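Speaker notes: Keeping food at home, what our household survey found
Yoon-hee Jin, Edum Consumer Group
Slot: Thursday, after lunch. Ten minutes plus questions.

Slide 1. Title
Thank Seung-woo Sun for the introduction. Say that the printed handout has the full tables and that I will skip most of them. Phones can stay on, the questionnaire link is on the last slide.

Slide 2. Why we asked
We get more letters about spoiled food than about any other kitchen topic. Most people writing in blame the store. A few blame the fridge. We wanted to know how people store food before we gave them any more advice on it.

Slide 3. Who answered
We mailed the form to members in Sandhu and Trollent in August. 1042 households sent it back. Renters are underrepresented, and so are people living alone. Chang-ho Kong will talk about the weighting in the next session, so send those questions to him.

Slide 4. Temperature
Read the question out as it was printed: "Do you know what temperature your refrigerator is set to?" Most people said yes. Then we asked them to write the number down, and a lot of them wrote the dial setting. A dial marked 1 to 7 does not tell you degrees. On some models a higher number means colder and on others it means warmer. The advice is to keep the fresh food section at 40 degrees Fahrenheit or below and the freezer at 0. A cheap thermometer in a glass of water on the middle shelf, left overnight, gives a fair reading.

Slide 5. Where things go
Raw meat goes on the lowest shelf, on a plate or tray. Milk goes at the back of a shelf. The door is the warmest part and is fine for mustard and jam. Mention Yi-an Kwon's point from the pilot interviews: people put milk in the door because that is where the tall space is. Changing the advice won't change the shelf heights.

Slide 6. Leftovers
Two hours on the counter at most, one hour on a very hot day. Shallow containers cool faster than a deep pot. Three to four days in the refrigerator, then freeze or throw out. Pause here, someone always asks about rice. Rice follows the same rule, but get it cold quickly.

Slide 7. Date labels
Skip if past the 8 minute mark. "Best by" is about quality. Infant formula is the exception and should not be used after its date. The handout has the long version.

Slide 8. Looking after the refrigerator
Leave both pictures up while talking. Cover door seals (close the door on a slip of paper, pull, see if it drags), vents blocked by food inside, and leaving space behind the cabinet for air. Coils get vacuumed twice a year if you can reach them.

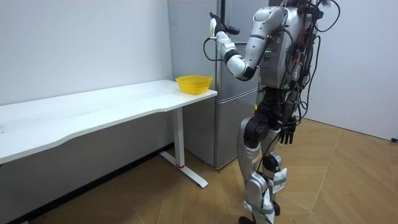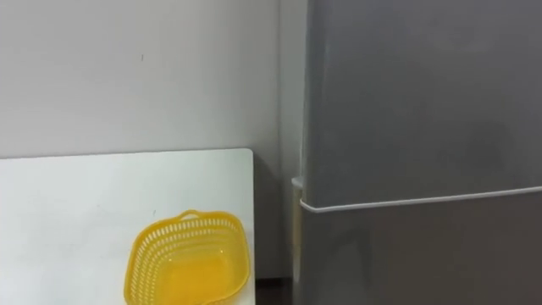 Refrigerator and white table with a yellow basket, two views.

Slide 9. What comes next
Second mailing goes to Netar, with a shorter form. Yoon-hee Kong is taking names of anyone willing to keep a food diary for a week. Put the link up and take questions.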